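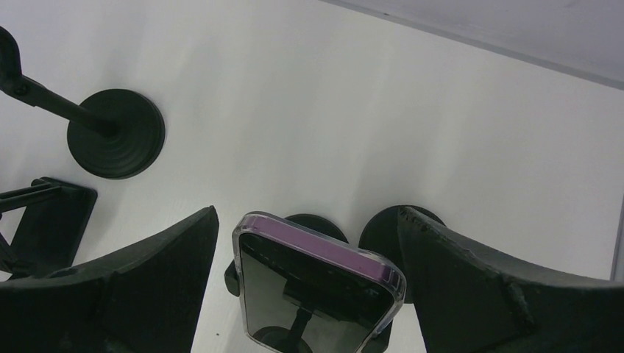 About the Sadgate Manipulation Club

The Sadgate Manipulation Club is a student robotics group at Sadgate Technical School. Members build, program and test robot arms that pick up everyday objects and put them where they belong. The club was started by Wian Ngcobo, who teaches electronics, after two students asked to keep working on a gripper they had built for a class assignment. It now has 30 members in grades nine through twelve.

What we work on

Most school robotics teams build mobile machines that drive around a field. Our robots stay bolted to a table. The work is in the last few inches of a motion: closing on an object, holding it, turning it and letting go at the right place.

The current project is phone placement. The arm takes a smartphone from the tabletop, lifts it upright and sets it in a stand. A phone is a hard object for a gripper. It is flat, smooth and heavy for its thickness, and a glossy screen reflects whatever is behind it, which confuses simple vision code. A clear case makes it harder again, as the edges nearly disappear against a white surface. We practice with several kinds of stand, including round weighted bases and folding holders, so that a program tuned to one shape does not pass by luck.

Equipment

The club has two small arms, both table mounted. Each has a two-finger gripper and a camera at the wrist. The wrist view is the one used for training. A second, fixed camera can be added for debugging, but its video is not given to the program.

Finger pads are made by the students and replaced when they wear. The first set was hard plastic and let the phone rotate in the grip. The present set is softer and wider, and holds with less closing force. Pad drawings are kept in the shared folder under Fourie, the name of the gripper design. The software that records and replays arm motions is called Bimach. It was written by club members and is maintained by whoever is in the software group that year.

How a task is taught

A student moves the arm by hand control through the full task while Bimach stores the joint positions, the gripper opening and the wrist video. One complete run is an episode. The phone placement set has 900 episodes recorded, of which 531 passed review and are used for training. The rest were removed for dropped phones, blocked views, late starts or stands that had been bumped out of the work area.

Review is done by a student other than the one who drove the arm. Reviewers watch the episode once at normal speed and once at half speed, then mark it keep or discard. Disputed episodes are discarded.

After training, the program is tested from seven starting layouts. The layouts are fixed at the start of each term and are not used for recording. Results go in the test log, including the bad ones.

Groups

Hardware: arms, finger pads, wiring, camera mounts. Student lead Mbali Rampersad.

Software: Bimach, training runs, storage. Student lead Guadalupe Tlapale.

Data: recording, review, the test log. Student lead Khanyisile Mkhize.

New members spend their first month in Data. They learn to drive the arm, and they see enough failed grasps to have opinions about the hardware. After that they may stay or change groups. Changes are made at the start of a term.

Competition

The club enters the Cimport Tabletop Challenge each June. Teams are given an object list in advance and a layout on the day, with no changes to the program allowed once the layout is shown. Last year's entry placed its objects correctly in the first two rounds and was stopped in the third by a loose wrist connector. The connector has been replaced with a locking type, and checking it is now the first line of the setup sheet.

Staff

Wian Ngcobo supervises the lab and is responsible for electrical safety. Rakiya Oyewole teaches mathematics and runs the introductory sessions on coordinates and joint angles. Both are present whenever the arms are powered.

Joining

The club is open to all Sadgate students from grade nine. No programming experience is needed. Sessions start at 3:45 p.m. in the electronics lab and end at 5:30. Long hair must be tied back and lanyards taken off before approaching an arm. A signed lab safety form is required before the first session; forms are available from the electronics office.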